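Forum index > Cells and Integration > Standards and good practice

Topic: Handover rule wording, section 4 of the shared procedure

tolvane_k
Posted 25 February, 14 posts in topic

We are revising the Drinditz procedure for direct handovers between an operator and a two-armed humanoid. Current text of 4.2:

"The operator shall present the object to one hand only. The other hand shall be stationary and outside the operator's reach."

I want to drop the second half of the second sentence. On a tabletop cell both hands are normally over or at the same table, and any operator who can reach one can reach the other. Proposed replacement: "The other hand shall be in a monitored standstill." Typical geometry for a small-object handover, operator opposite, object offered from below the fingers:
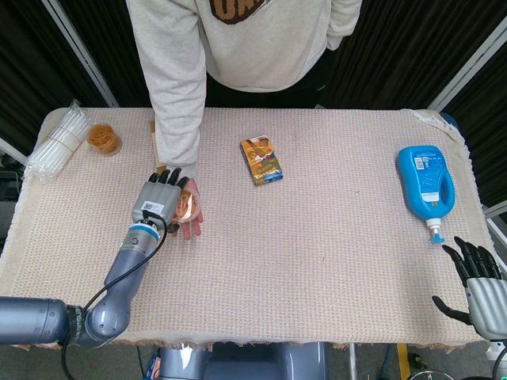

medrano_cell3 replied that a monitored standstill covers the arm and says nothing about the fingers. On their Medrano units the hand controller is a separate device, and the arm can report standstill while the fingers are still closing. They want "arm and hand" written out.

tolvane_k
Agreed, "arm and hand" goes in. Does your hand controller give you a safe signal, or only a status bit?

medrano_cell3
Status bit. So we limit finger force in hardware and treat the bit as information only. I would put that in the note to 4.2, not in the rule.

quillfeather
I disagree with the change. The reach clause was written so that people would plan the layout before the task. Take it out and you will get cells where the second hand is parked wherever the last motion ended. Standstill is a state. Distance is a property of the layout, and you can check it with a tape measure.

tolvane_k
Nobody complies with the reach clause now. A rule everyone signs off and no cell meets is worse than a weaker rule that is tested.

quillfeather
Then fix the cells.

brannock77
Middle option, which we use on the Plestero line: define a park pose for the idle hand, require it before the handover is enabled, allow deviations with a written assessment. We ran 2,000 handovers under it. 1,476 were done from the park pose, the rest under deviation. The deviations were mostly tasks where the idle hand was steadying something on the table.

quillfeather
I could accept a park pose if the deviation has to be renewed. Otherwise it becomes the default.

brannock77
Ours lapses when the task or the gripper changes.

medrano_cell3
Separate point. 4.3 says "small objects shall be presented on an open palm." Our operators pinch them from the side or from above, and the palm is in the way of the fingers for anything coin-sized. Can we say "held so that the operator's fingers are clear of the closing path"?

tolvane_k
Yes. That also covers tools. I would add that the release is the operator's decision and the robot must not pull.

zello_maint
At Zello we have "must not pull" as a force limit at the wrist. Without a number it can't be audited. Leave the value to the site assessment but require that one is recorded.

tolvane_k
Draft as it stands:

4.2 The operator shall present the object to one hand only. The other arm and hand shall be in the defined park pose and in a monitored standstill before the handover is enabled. Deviations shall be assessed in writing and lapse on change of task or gripper.

4.3 The object shall be held so that the operator's fingers are clear of the closing path. The robot shall not pull against the operator's grip. The wrist force limit shall be recorded in the site assessment.

quillfeather
4.2 is acceptable. I still want reach mentioned in the note.

tolvane_k
Send me a sentence for the note and I will put it in the May revision.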